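Search site Enter keyword Go

Senutus robot learns kitchen tasks from hand-held gripper recordings

Senutus has presented the first results of Pace, a method for teaching robot arms household work from recordings made by people. The person holds a gripper tool in the hand and does the task, and no robot is needed during the recording.

"We wanted to collect data in normal rooms, and to do it fast," says Tiziana Marras, who leads the project. "In June we had 31 hours of recordings, and it was enough for the first training."
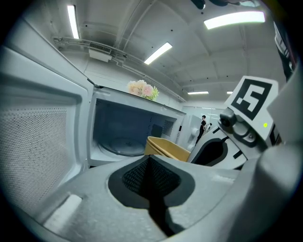

The Pace method divides every recording into short steps, and the robot learns when one step should finish and the next should begin. In the microwave task the door is already wide open while the paper bowl is held in front of it, tilted slightly between the parts of the gripper. Such a tilt is important for the model, which must learn to correct it before the bowl reaches the glass turntable.

In the tests, the arm made 125 attempts in kitchens which were not in the training data. It failed in seven of them, mostly with very light bowls. The team of Marras and Yulan Jiang will now study these failures.

Contact: Iveta Jireš, press office, Senutus

Recent news
Dultlow laboratory opens second test kitchen
Aldo Longo joins Senutus as head of research
Tandby and Senutus extend their cooperation

© Senutus. All rights reserved. Back to top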